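Kalogeropoulos starts letting of 51 apartments in former Wernon mill

September 13, 2019

The property company Kalogeropoulos has opened the waiting list for its apartments in the old Wernon mill in Plorkullow. The building has 51 apartments on five floors, and the first tenants are expected to receive their keys in March.

The mill stands on the river side of the town, a short walk from the bus station. It made cotton thread for many years and was later used as a furniture store. After the store moved out, the building was empty for a long time, and the roof over the north part was in bad condition. Kalogeropoulos bought the mill from the town and had to keep the brick front and the tall windows as a condition of the sale.

Most of the apartments have one or two bedrooms. On the top floor there are also a few larger homes with three bedrooms and a small terrace. All kitchens come with an oven, a refrigerator and a dishwasher. Washing machines are not included, but every bathroom has a connection for one. There is a shared laundry room in the basement for people who do not want to buy their own machine.

The monthly rent for a two-bedroom apartment starts at $1,458. Heating and water are part of this price, while electricity and internet are paid separately by the tenant. The company asks for a deposit of one month's rent, and the shortest lease is one year.

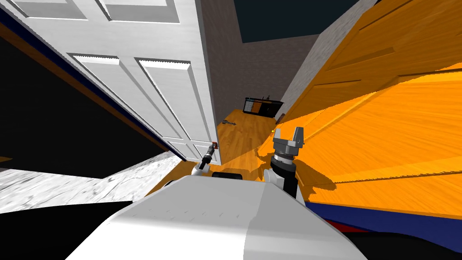 Interest in the apartments has been high. More than 200 households put their names on the list in the first week, the company said. Being on the list does not give the right to an apartment, and it costs nothing to be on it. Applicants will be asked later for proof of income and a letter from their present landlord, if they have one.

Ten of the homes will be rented at a lower price to people who already live or work in Plorkullow. This was agreed with the town council when the building permit was given. The council will choose these tenants itself, and the application form for them is a separate one. It can be picked up at the town hall or sent by mail on request.

Parking was the most discussed question at the public meeting before the work began. The yard behind the mill has space for 40 cars, so there will not be one place for each apartment. A parking place must be rented separately and is offered first to tenants with reduced mobility. Neighbors on the streets near the mill had asked for resident permits, and the council has promised to look at this again after the building has been occupied for six months. Bicycles can be kept in a locked room on the ground floor.

The ground floor also has two spaces for shops. One of them has been taken by a bakery from Jarnstead, which wants to open a small café with seats toward the river. The second space is still free. Kalogeropoulos said it would prefer a food store or a pharmacy, but it has not signed anything yet.

The company owns two other rental buildings in the region, both in Jarnstead. It has no plans to sell the apartments in the mill one by one.

Viewings will be held in small groups and only by appointment. People on the waiting list will receive an invitation by e-mail in the order in which they signed up. The list can be joined on the company's website or at its rental office in Jarnstead, next to the post office.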